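Section 4. Fitting out the cell and first pick

Read section 3 first if the arms aren't bolted down yet. Everything from here on assumes both arms on the front rail, power supply off, and the Teritz board already flashed. Part numbers are from the Stondale list at the back.

4.1 Walls and floor

1. Wipe down the extrusion. Swarf in the grooves will chew the edge of the wall covering.

2. Cut the covering for back, left and right walls. Any pattern will do. Ours is pink leopard print, end of a roll. Busy patterns are fine so long as you don't change them halfway through a set of recordings.

3. Back wall first, then sides. Pull it flat into the corners. No gap at the floor line or stems slide under it.

4. Tabletop goes in last. We went with brown marble pattern. Check it can't rock. Thin card under the low corner if it does.

5. Diagonal brace on the left, small corner bracket at the top. Tighten by hand, square the posts, then tighten properly.

Note: a shiny top gives reflections near the walls. Move the lamp, not the cameras.

4.2 Arms and cables

1. Mounting plates on the rail, one left, one right. Do up all the screws before plugging in anything.

2. Clip the cable along the upper link. Leave a loop over the joint big enough for full travel. Too tight and it pulls the connector out at the wrist, too loose and it snags on the flowers.

3. Turn each joint by hand through its whole range, power off. Watch the cable, not the arm.

4. Power up one arm at a time. Left first. Wait for it to hold position before you switch on the right.

CAUTION: wiring at the base plates is exposed on this build. No drinks on the rail. Vases stay dry, artificial flowers only.

CAUTION: arms drop when power is cut. Park them low before switching off.

4.3 Laying out the flowers

1. Heavy things at the back: pail of pencils, white ribbed vase, glass vase. Tulips in the white one, roses in the glass.

2. Spare roses on the right, heads to the rear, stems pointing at you.

3. One pink tulip on its own in the middle, stem at a slant. First target for the right arm.

4. Bring the left gripper up to the white vase and stop short of it. Right gripper low over the middle, fingers open.

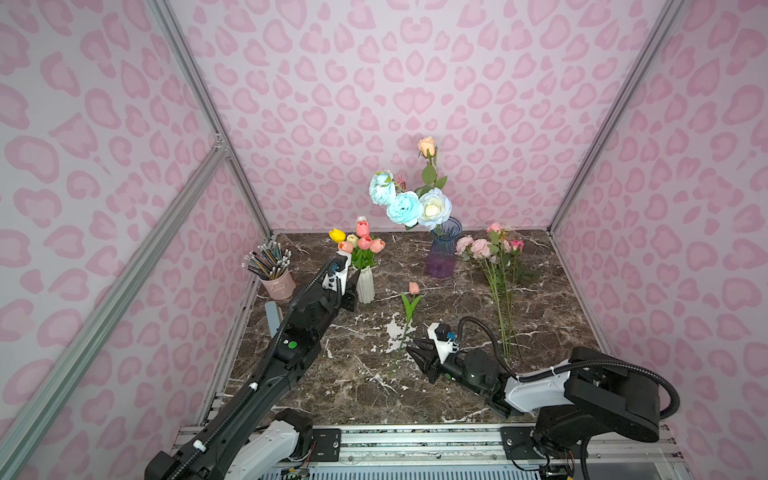 5. Compare your layout with ours. Doesn't need to match to the millimetre but nothing tall should stand between the right arm and its target.

6. Save the pose as "home_flowers". Lower case, underscore, no spaces. The Daneshvar script is fussy and will just quit if it can't find the name.

4.4 Wrist cameras

Do this for both arms. Same steps.

1. Plug in, open the viewer in the Ergate panel, pick the camera from the drop-down. If left and right are swapped, swap them in the settings. Don't swap the plugs, you'll forget.

2. Set exposure to manual, value 200. Go to 400 if you work in the evening under one lamp. Write down which.

3. Focus ring: turn until the veins in the tabletop look sharp between the fingertips. Then a dab of thread lock.

4. Open the gripper. Both fingers should come in from the bottom of the view, one each side, with bare tabletop between them. If you only see one finger the mount is twisted, slacken the two screws and nudge it.

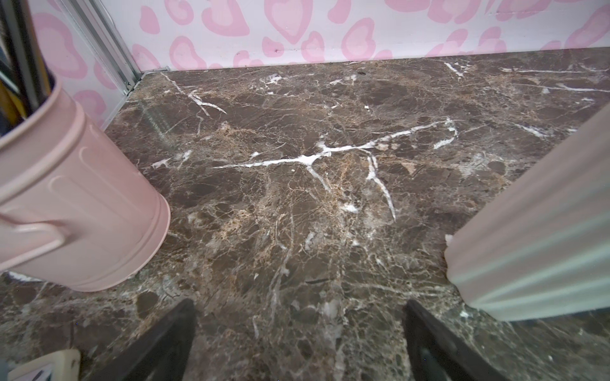

5. Close slowly to zero and open again. Fingers should meet level. If one leads, re-zero that finger from the panel, save, repeat.

6. Calibration offset goes in the last box on the page. Ours came out at 557, yours will be diffrent. The range is 0 to 2677 and anything outside gets thrown away with no warning.

Note: marks and specks on the tabletop are handy for checking the camera hasn't shifted. Pick one, note where it sits in the view, look again before each session.

4.5 First pick

1. Speed to lowest setting. Hand on the stop button.

2. Move right gripper over the stem, below the bloom. Grip the stem only. The heads pull off.

3. Close until it just holds. Lift a hand's width. Wait. Lower.

4. If it slips, add a strip of rubber tape inside each finger and redo 4.4 step 5, the tape changes the zero.

5. Repeat with the stem slanting the other way before you try for a vase.

Left arm stays parked until you get to section 5. Running both togther before the reach limits are set will end in a bent finger, and spares are slow to arrive.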